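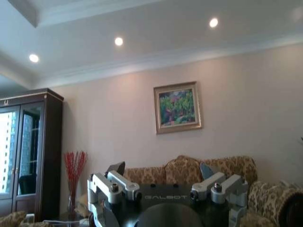 Open House in the Living Room – Robots Tidy Up at Kalinowski
Filed under: Events, Photo Galleries | December 2020

We had been promising our readers a look at the household robot program at the Kalinowski showroom ever since September, and I'm so pleased we finally got there! Mieczysław Wieczorek met us at the door and talked nearly the whole way up the stairs (he has been with the Vunollow project for 11 years and has stories for every one of them). The day's program was called Fillo, a plain everyday chore: clear the litter off a coffee table and get it into the trash. They like to do it in a properly furnished room with good armchairs and a big flowery rug, and I have to say I'd have happily moved in.

The paper cup was the one I kept watching. Aoi Ishida, who looks after the arms, told us that cups are harder than they look – squeeze a little too much and they fold, and a little too little and they slide. My own children have never taken this much care over a trash bin.
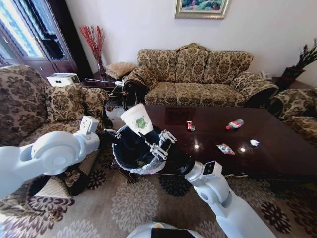 Around the Coffee Table

I asked Aoi whether the bin always has a set place. She said no, they like to change things around between rounds, and Mieczysław added that his wife does the same with their furniture at home. We stayed for several rounds, with tea from a big flask and the poppy seed cake that Baltedlow kindly sent over for the visitors.

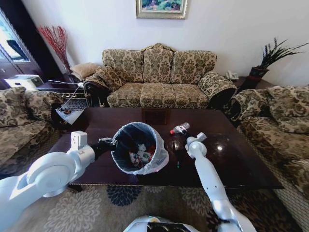

Wastebasket on the table, one arm beside it and the other down by the bottle.

Some of the younger guests crept closer and closer as the afternoon went on, and there was a good deal of whispering about which piece would go next. I had my hopes pinned on the tissue, for no reason I could give you. 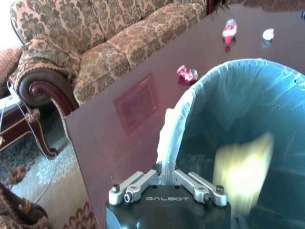 Fingers open at the bin, with a few bits of litter still to go on that lovely shiny table.

Thank you to Mieczysław, Aoi and everyone at Kalinowski for having us, and for answering so many questions – mine especially.

37 comments | 420 shares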